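Can a small church reprint a devotional comic for Advent? And how to use it with mixed ages?

Posted in Parish Life and Resources
January 24, 2020

Tane Whitelaw

Hello all. I help with the adult study group in our church in Merrick. English is my second language, so please be patient with me.

In December we used a short illustrated booklet for Advent. A member of our group wrote the text and her nephew made the drawings. It follows the shepherds, but it is set in our own town, with the bus depot and the night shift at the bakery. We printed 32 copies on the office machine and they were gone after the first service. People who never take the normal reading notes took this one.

Now the church council asks if we can make something similar for Lent, and this time print 300, so that the two other churches in Wodotgate can have it also. I have three worries.

First, the nephew drew the pictures as a gift. There was no paper signed. Is it correct that we need his permission again for a bigger printing?

Second, we quote the Bible in a modern translation, on nearly every page. I don't know the rule for this.

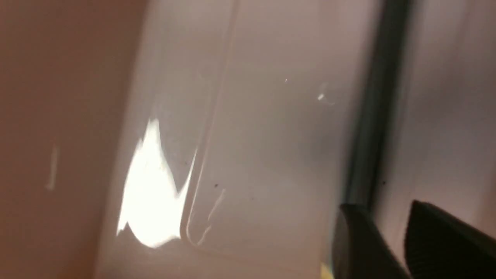 Third, some older members told me kindly that a comic is for children, and they would like "real" notes. I don't want to lose them. But I also don't want to make two different booklets, because then the two groups will not talk about the same thing, and talking together was the best part in December.

If somebody has done this in a small congregation, I would be thankful for your experience. Our budget is small but it is not zero.

Clilero

Hello Tane. I am also not a native speaker, so we are in good company.

For the drawings: yes, ask him again, and ask in writing. In most places the artist keeps the rights to his work, even when he gives you the paper it is drawn on. A gift for one Advent in one church is not clearly a permission for three churches. It does not have to be a cold letter. We wrote half a page that said which drawings, how many copies, which churches, and that his name will be printed on the inside cover. He signed, we signed, and each side kept a copy. I would also offer him some money for the new drawings, even if he says no. Drawing takes many evenings.

For the Bible text: look at the copyright page in the front of your translation. Many publishers allow a certain number of verses without a special request, if you print their notice word for word. But there is often also a limit on how much of your booklet can be quotation, and a booklet with few words reaches that limit quickly. We had this problem. Our solution was to print only the reference on most pages and let people open their own Bibles. After some complaining, the group liked it more — they read the verses before and after too.

For the older members, we did not make a second booklet. We put two pages at the end with longer questions and a prayer for each week, in large type. My own mother-in-law, who was 37 years a Sunday school teacher and does not like comics, used only those pages for two weeks. Then she started to ask who the man at the bus stop was supposed to be.

One practical thing: decide the page count early. If you staple in the fold, it must be a multiple of four. We discovered this the evening before printing.

Skongate

just use an old translation thats out of copyright and you dont need to ask anybody. check for your country tho, it's not the same everywhere. 300 is not many, a copy shop will do it cheaper than your office toner

Tane Whitelaw

Thank you both. I have written to the nephew this evening. The idea with the large type pages I will bring to the council, and I think it can make peace. The old translation I am less sure about, because several in our group learned English as adults and the old words are hard for us — but maybe for the psalms it can work.

Clilero, did you put the longer questions in the same order as the drawings, or by week only?

Clilero

By week only. In the first version we matched every drawing, and it became like homework.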